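### 3.2 Collecting the handover episodes

We had planned on 2000 episodes and stopped at 2857, mostly for lack of anyone willing to say stop. Each one is a short teleoperated attempt at passing a small part between two arms over the Tiltby bench. Operators worked in shifts of 16 attempts, a number we arrived at by watching when the swearing began. Nothing was scripted beyond the starting pose. Early drafts of the protocol did specify an approach angle, a grip height and a pause before release, and the operators ignored all three with great consistency, so we deleted them.

Failed attempts were kept. Of the full set, 274 are marked as failures by the person driving, who pressed a pedal and was not asked to explain. We count a handover as finished when one gripper has let go and the other has moved clear of the midline, and we leave the moment of contact unlabeled. Two annotators given the same clip could seldom agree on it, and the Erkinis labeling tool, which insists on a single time stamp, made the disagreement look tidier than it was. Figure 4 shows the two grippers close together over the middle of the table, with a small light purple object at the fingertips of the left one.

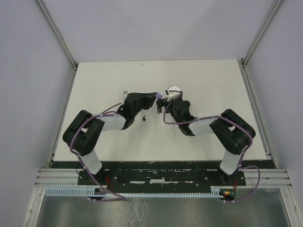 **Figure 4.** Bimanual workspace during collection.

Kozłowski objected, on reading a draft of this section, that leaving contact unlabeled only moves the problem into the policy, which will have to guess at a boundary we were too timid to draw, and that a noisy label would at least be noisy in public. We think this is fair. We tried it: a policy trained with the majority-vote contact label hesitated at the midline longer than the one trained without, and dropped the part no less often. The labels are included in the release for anyone who would like to do better with them.

One further bias deserves a mention. Operators get better, and they also get bored — late episodes are faster, smoother and much more alike than early ones. A policy trained only on the late portion looks excellent until the part starts somewhere unusual. We therefore sample evenly across shifts and resist the temptation to call the first week practice. The Durer split, used in all later tables, holds out whole shifts in place of single episodes, so that no operator's mood appears on both sides.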